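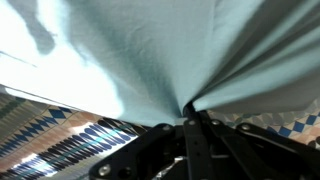
Blue sheet, diamond pattern. Thérèse has strong feelings about both.

I had a whole list of questions for Thérèse Boychuk and I think I got to four of them. She's one of those people who answers the question you asked, then the one you should have asked, and then she's halfway across the room tugging at a corner.

Thérèse rents out a house called Huvulach, on the lake side of Kimton, and before that she cleaned other people's rentals for longer than she'd like me to print. I'd written to her after a reader wanted to know how on earth you make a bunk bed without hitting your head. (Hi, Dana! This one's yours.) We talked on 24th August, in the busiest stretch of her summer, and she gave me most of a morning anyway.

So, I started with the obvious one. How do you make a bottom bunk?

"On your knees," she said. "People try to do it bent over, like a regular bed, and they last one side. Get down on your knees and crawl in. Do the wall side first, all of it, top corner and bottom corner, and then back yourself out."

I told her I do the near side first, every time, and she looked at me like I'd said I put my shoes on before my socks.

"Then you're pulling against yourself! You've got it all neat at the front and you lean on it to reach the back and it comes out. Wall side first. My mother did it that way in a house with six kids."

The sheets at Huvulach are all blue. That was a decision, and she'll talk about it for as long as you let her. She used to buy white, the way hotels do, on the theory that you can bleach anything. Then she got tired of bleaching. A soft, pale blue hides sunscreen better than white does, she says, and it doesn't show lint the way a dark color will. I asked if they have to match.

"No. They have to be blue. I've got light ones and I've got darker ones and some that were darker once. If you stop trying to match, you can replace one sheet when one sheet goes. If you match, you have to replace everything. I did that one spring and spent $3,000 across the whole house, and by the end of the season somebody had taken a pillowcase home."

She likes a lighter weight of cloth than I'd have picked. Her reasoning is mostly about the dryer, which at Huvulach is small and slow and which she has named, though she wouldn't tell me what.
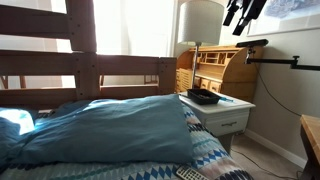

Pillow, bedspread, nightstand, remote. The lamp comes up again later.

Then there's the bedspread. If you've been reading me for a while you know I have a weakness for a busy pattern, and this one is right up my alley: zigzags and little navy diamonds, with pink and teal and white in there too. I asked where she got it and she said Mangubat's, the big secondhand place out on the Plirnel road, and then she immediately asked me not to tell people how good Mangubat's is. Sorry, Thérèse.

"You want a pattern on top and a plain color underneath," she said. "The pattern is for your guests, and the plain is for you. If I pull back a patterned sheet I can't tell if it's clean. If I pull back a blue one I know in a second."

She's also a believer in letting the spread hang. She doesn't tuck it under the mattress at the side, just lets it drape, and she says kids sleep better when they can kick. I have no idea if this is true. I tried it at home and my youngest did kick, all night, and the spread was on the floor by six in the morning, so make of that what you will.

I asked her about pillows, mostly because I'd been arguing with my sister about pillows.

"One good one per person, laid flat," she said. "I don't stand them up and I don't chop them. You know, the karate chop? I did it for one season because a booking site told me to. Every time I walked past the room they looked like they'd been in a fight."

(My sister chops. We've agreed to leave it there.)

We got onto nightstands next, and this is where I started writing faster, because my own nightstand is a disgrace. There's a water glass on it from a different month. Thérèse is very firm that a nightstand in a rental wants one drawer and a tray, and that's the end of it.

"People empty their pockets," she said. "You can't stop them. It's keys and coins and hair ties and whatever the kid found on the beach. If there's a tray they put it in the tray. If there isn't, it's on the floor, and then it's in my vacuum. I've mailed home so many earrings. I could open a store."

So what makes a good tray?

"Edges. It has to have edges, or it's a plate. And I like a dark one on a white table because people see it. I had pretty glass ones first and guests didn't notice them at all, they'd set a phone right on top."

She told me she picks up the whole tray when she wipes down the top, with everything still in it, and puts it back in the same spot. She doesn't sort through what's inside if there are guests staying. That's their business, she says, and anyway she doesn't want to be blamed for a missing button. I've started doing this at home, lifting the whole thing and wiping and setting it down again, and I can report that it takes no time at all and I feel extremely professional. 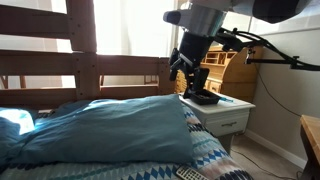

The tray at the nightstand, with plenty of daylight coming through the rails.

I said something nice about the light, and she groaned.

"Everyone loves the light until five in the morning! I get a note about it every June. So there's a curtain, but a thin one, and I put a basket of sleep masks in the hall. I'm not putting up blackout curtains. You come to a lake, you should know when the sun's up."

She does make one concession, and that's the lamp. There used to be only a ceiling light in the bunk room, and the switch is over by the door, so whoever was reading last had to get up in the dark. A lamp with a fabric shade next to the bed fixed that. She buys the plainest shades she can find and keeps a spare in the closet. Three have died in her time, two from pillow fights and one from a badminton racket, indoors, which she's still a little sore about.

And the remote? I asked about the remote, because mine lives between the couch cushions.

"Leave it on the bed, out in the open, where they'll see it when they walk in. I used to put it in the drawer, very tidy. I'd get a phone call at nine at night. 'Where's the remote?' In the drawer. 'Which drawer?' There's one drawer!"

The bunk itself came with the house. It's a plain wooden one, thick rails and thick posts, with the bolt holes showing, and she's never painted it and isn't going to. Someone offered her $100 for it at a yard sale, when it wasn't even in the yard sale, and she was so insulted she closed up early. She goes around with a wrench every October, once the last guests have gone, and tightens every bolt whether it needs it or not.

"Wood moves. It swells up in the summer and it shrinks back. You get a squeak first. If you've got a squeak in a bunk bed, don't put a rug under it, get your wrench."

Okay, Dana, here's the part you actually wrote in for: changing a bunk when there's a ton of bedding on it and nowhere to put any of it.

Thérèse's method is that she doesn't take things off one by one. She pulls all the blue toward the middle of the bottom bunk, the sheets and cases and everything, until it's one big ugly heap, and then she wraps the biggest sheet around the rest and carries it out in her arms. The striped blanket stays behind unless it needs a wash. The top bunk gets stripped first, and its sheets get dropped down onto the lower one, so there's just the one pile to deal with.

"It looks terrible," she told me, pretty cheerfully. "Guests have walked in on that and thought they'd been robbed. But you make one trip to the laundry room. I've got stairs in this house, I'm not going up and down them with a pillowcase in each hand." 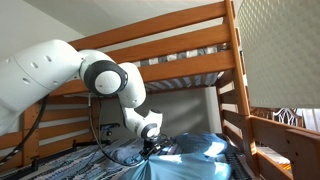

The big blue heap on the lower bunk, under the striped ticking of the mattress up top.

I asked whether the top bunk is as bad to make as everybody says, and she said it's worse. Her trick is to pull the mattress toward you a few inches, do the far corners, and shove it back against the rail with your hip. She doesn't put a fancy spread up there. A fitted sheet, a blanket, a pillow, and that's plenty, she says, since the kid who sleeps on top is going to make a nest of it in the first ten minutes anyway.

"And don't stand on the bottom mattress to reach. You'll undo the one you just made, and then you'll be in a mood. Use the ladder. It's right there."

Has she ever gotten stuck? I had to ask.

"Once! Behind a fitted sheet, in the corner, on the bottom. I'd tucked the whole thing in around myself. I was in there laughing for a good while before I found the edge."

Before I left I asked what she'd tell somebody setting up a bunk room from nothing, and she thought about it while she folded a pillowcase in thirds. Buy the mattresses new and everything else used, she said. Get one more set of sheets than you have beds. Try lying down in the bottom bunk yourself, the full night if you can stand it, and look up, and see whether what's over your head is something you'd want to look at. She did that her first week at Huvulach and wound up going at the underside of the top bunk with a putty knife the next morning. Chewing gum, she said. Years of it.

She has some openings left in October if you're quick, and she asked me to mention that the dock will be out of the water by then. Bring socks.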